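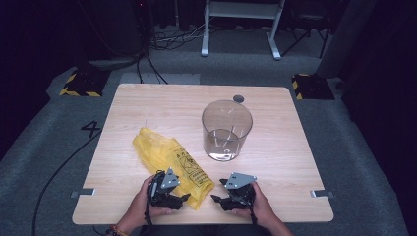

Chapter 3
Water in the Home

Most people never think about how much water they use until the supply stops. In February, a burst main left the town of Grasudbridge without running water for almost 40 hours. Shops sold out of bottled water on the first morning, and the school at Sillow had to close. People carried buckets from a tanker parked by the church.

This chapter looks at where household water comes from, how it is cleaned and where it goes after use. It builds on the work on rivers and rainfall in Chapter 2, and you will need the map of the Otari valley again.

A home in Grasudbridge gets its water from one of two sources. The older streets are supplied from a borehole on the edge of town. The newer estates take theirs from Sillow reservoir, 20 kilometres to the north. Borehole water has passed through chalk and is hard — it leaves scale in kettles and makes soap slow to lather. Reservoir water is softer but needs more treatment before it can be drunk.

Key words
aquifer, borehole, hard water, main, sewage, treatment works

Before you start
Write down every use of water in your home between getting up and leaving for school. Keep the list, as you will add figures to it in Section 3.2.

3.1 From source to tap

Rain that falls on the hills above Sillow takes one of several routes. Part of it runs straight into streams and reaches the reservoir within hours. The rest soaks into the ground and moves much more slowly.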